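The Table Gets Wiped First

I bought a table last fall that I had no business buying. It's an Undberg, it cost $1495, and my previous table came from my aunt's garage for free (plus gas). I went into the store for a lamp! But there it was by the window, this long reddish-brown thing with a soft shine on top, and I stood there petting it like a horse until a salesperson came over.

What I didn't think about was that a brown table with a sheen shows everything. Crumbs, coffee rings, the smear where somebody put down a jam spoon. My old table had so many stains that one more just joined the crowd, and for years my whole cleanup routine was pushing things to the other end and sitting down where there was room. That stopped working the day the Undberg arrived, and so began what my family calls my dish phase.

Fewer dishes, please

Before I touched the cleaning part I had to deal with how much stuff was landing on the table in the first place. We had three sets of plates in the cupboard, all of them missing pieces, and a shelf of mugs from every bank and dentist we'd ever visited. When there are that many clean mugs waiting, you never have to wash one. You just take another, and by evening there's a little mug village next to the mail.

I called Ruth Huaranga, who helps people empty out their kitchens for a living and is very calm about it. She had me take everything out and put back only what we'd eaten from in the past week. It was embarrassing how short that pile was. A plate each, a bowl each, a mug each, and the big platter I refused to give up.

"You can keep the rest in a box in the hall until October," she told me. "If you go into the box, fine. Most people forget where they put the box."

I went into the box once, for a gravy boat.

Then (this is the part Ruth did not approve of) I bought new ones. The gray Quintero dishes are plain, they stack without wobbling, and the small bowls are the size I want for yogurt or olives or the last spoonful of rice that I refuse to throw out. I spent about $100 on the lot and gave the old sets away the same afternoon so I couldn't change my mind. Gray turns out to look very good on that reddish brown, which I'd love to say I planned.

The green mug

Everybody in the house picked one mug. Mine is a green one from Londico with a pale minty inside, and I'm a little silly about it. I'd worried that the light inside would stain, and it does if I leave coffee sitting until dinner, but a spoon of baking soda and a splash of warm water takes it right off. I let that sit while I do the plates.

Having one mug means I carry it around all day and rinse it between coffee and tea. My sister thinks this is grim. My sister also has a dishwasher that can't close because of the mugs.

My after-lunch lap

I've tried the big evening clean and I'm bad at it. By eight I want the couch. What I can manage is a quick lap right after lunch, when the food is still soft and I'm on my feet anyway.

Scraps go from the big plate into the compost pail. The small bowl goes on top of the plate, the fork goes in the bowl, and the mug travels by itself in my other hand, because I've chipped one by stacking it and I'm still sore about that. Then I go back with the cloth.

I am particular about the cloth! Ours are bright green Grasar ones, which I bought so I'd be able to find them. A white cloth vanishes in my kitchen, or gets used on the floor by a helpful child. Green means table. I wet it with warm water, wring it out as hard as I can, and go over the top in long strokes toward myself so the crumbs end up in my hand. A dripping cloth leaves streaks that I'll be looking at until supper, so I wring it twice. No spray on ordinary days. For anything sticky I lay the cloth on the spot and go wash the bowl, and when I come back it lifts.

Green mug, small gray bowl, bigger gray plate: that's a normal lunch for one around here, and it's a small enough crowd that I don't mind clearing it.

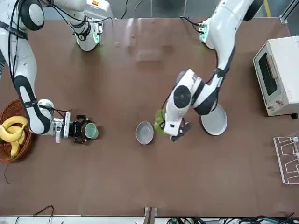

When company comes

We had eight people in March and I pulled the hall box out for plates. Everyone ate off flowers and dentist mugs, I wiped the table at midnight with two green cloths, and the gravy boat went back in the box.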